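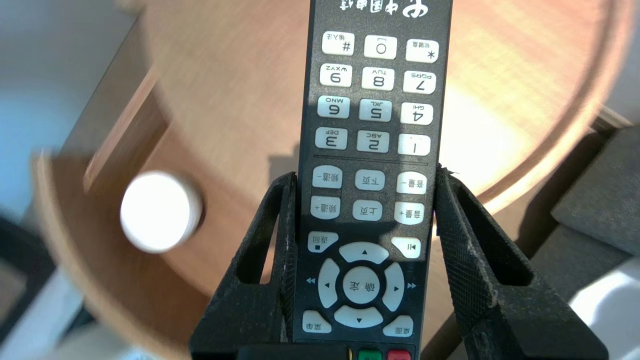
Surface moisture management on short clay ovals
Speaker notes, track preparation session

Opening. State the scope. These notes cover the top layer of a banked clay oval between the first watering and the last feature. Drainage, wall construction and lighting are in the other session. Most of the data comes from Draltevow, with a smaller set from Trulutholm, where the clay has more sand in it and dries faster. Don't mix the two when taking questions.

Definitions. Say them slowly, people use these words differently from club to club.
Top layer: the loose or recently worked material.
Base: everything under it that the grader doesn't touch during the season.
Slick: polished, low grip, dark or shiny.
Tacky: tyre marks hold their shape and the clay doesn't lift in sheets.

Water before packing. At Draltevow the top layer is ripped to 40 mm, watered in several light passes and left to soak before any roller goes near it. One heavy pass looks quicker on the sheet. The water then runs down the banking and sits at the inside line, and the outside stays dry under a wet skin. The skin peels in hot laps. Trulutholm tried the heavy pass for part of last season and went back to light ones.

Packing. Roller first, then wheel packing with road vehicles, then race cars at reduced speed. Allow 30 minutes between the last water and the first wheel. If clay builds up in the tyre tread, stop and wait. Keep the packing vehicles off the same line, and send each one out half a car width higher than the one before.

Pause here for the water cart question. The Munteanu cart has separate valves for the left and right bars, so the high side can get more than the low side in one pass. Clubs with a single valve can get close to this by driving the upper lane twice.
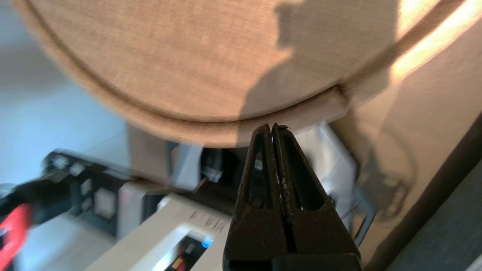 Colour is the measure most crews rely on, and it is a poor one late in the afternoon. With the sun low, the turn in shade reads as damp and the turn facing the light reads as dust. The round tan surface on the slide behaves the same way: the weave goes a muted brown-grey where the shadow falls across it, and near the glare at the upper right it is almost white-yellow. A driver coming in and reporting a dry exit may be reporting the angle of the light. Get off the infield and put a hand or a probe on it.

Probe readings. The Stavell probe is pushed in at 9 fixed stations per lap, the same stations each time, marked on the wall. Read twice before hot laps and once at each break. Log the reading, the time and who took it. Different hands push at different rates and the log should show that.

Intervention during the meeting. Only at scheduled breaks. A light pass on the upper lane takes about 5 minutes with the cart already at the gate. Water on the low line after the heats usually makes ruts at entry, so leave it unless the probe says otherwise at three stations in a row.

Dust. Wind direction goes on the same log sheet. Spectator complaints are logged separately.

Questions likely to come up:
— Calcium chloride. Not used at either track. No data to present.
— Sealing overnight with the roller. Yes, if rain is forecast. Rip again in the morning.
— Grader blade angle. Refer them to the handout, second page.

Leave the station map on screen during questions.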